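Community Help > Local Groups and Events > Visits and Open Days

Taking a school club to a robot open day - what should we expect?

Posted by tusden_makers, Feb 25, 2026

I help run an after-school club in Tusden and we have been offered places at the Flaltora open day at their Bellamy building. There will be 14 children, aged nine to twelve, and two adults. The email says there will be "live demonstrations of handling and grasping" and not much else.

I have three things I would like to know before I send the letter home. Is there enough to keep that age group busy for a whole morning? Can they get close to the robots or is it all behind glass? And is the floor suitable for a wheelchair, as one of ours uses one? I rang the number on the email twice and got the answering machine.

Any tips on parking would help too. We are coming by minibus.

bevelled_edge

I went to the one in November with my two. It is a decent morning but I would not call it a whole morning. The talk at the start is the weak part. It went on too long and the slides were meant for people who buy this kind of equipment. Mine were wriggling by the end of it. Once you get through to the demonstration room it is much better.

You are not behind glass. There is tape on the floor and you stand behind that, and staff call people forward a few at a time when the arms are stopped. You can ask them anything. My daughter asked why the fingers were so fat and got a proper answer, to do with the padding and how hard they press. They also let the children choose what the robot had to pick up next, from a box of odds and ends. It dropped a sponge and managed a tape measure, which got a cheer.

The demonstration room is carpeted, the flat office sort, and we had a pushchair with us that rolled over it without any trouble. I don't remember a step at the main door but I came in from the car park side, so check that.

They had a screen up showing what the robot's own camera sees, and you could ask for a still to be sent to you afterwards. I asked for one.
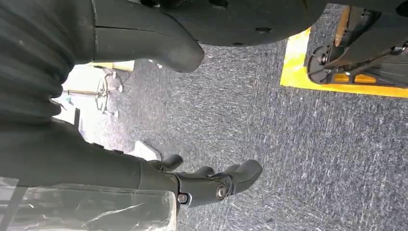 The hands at Bellamy, from the robot's own camera. The floor is the carpet I mentioned.

It took my son a while to work out which way up he was looking, as the floor seems to run up and down. If your club does any making, the hand is worth a look for the screws at the knuckles. He has been trying to build a finger out of cardboard and string with the joints in the same places. It bends, but it doesn't come back again yet.

Parking is the bad bit. The visitor spaces are small and a minibus will take up two of them. We ended up on the road by the Beltville turning and walked nearly 600 metres, with no pavement for the last part. I would ask them to hold a space for you.

quietlane

Went last year, it was alright. Bring a drink, the machine only takes cards. No idea about wheelchairs sorry.

orchard_and_sons

I take older groups round places like this, so some of this may not apply to you.

Ask for the demonstration first and the talk second. They agreed to it for us when I wrote a week ahead. Write, don't ring. The phone is at the front desk and the people there don't run the open days.

Split the group in half. The room holds more people than you would think, but only the front row sees what the fingers are doing, and with 14 children the ones at the back will lose interest. Half can watch while the others do the worksheet, if they still give out worksheets. Ours had a page on naming the parts and a page for drawing your own gripper, and the drawing page went down well.

For the wheelchair, tell them in the letter and ask which entrance to use. The front one had a ramp when we were there. The room itself is level, but there were cables across one side with a rubber cover over them. It is a low hump and our visitor got over it with a push. They may have moved it by now.

Some practical points:

Closed shoes for everyone. They turned away a parent in sandals.

Long hair tied back, and scarves and lanyards off before you go forward.

It is not very loud, though there is a beep before each arm moves. If you have a child who dislikes sudden noises, warn them about the beep.

Photographs were allowed in the demonstration room and not in the corridor.

On the minibus, there is a goods yard round the back and they let us drop off there. You still have to park somewhere else afterwards.

tusden_makers

Thank you all, very useful. I have written to them about the order of the morning, the entrance and a space for the minibus. Will mention the shoes in the letter home. If anyone knows whether they still do the worksheets I would like to print some spares.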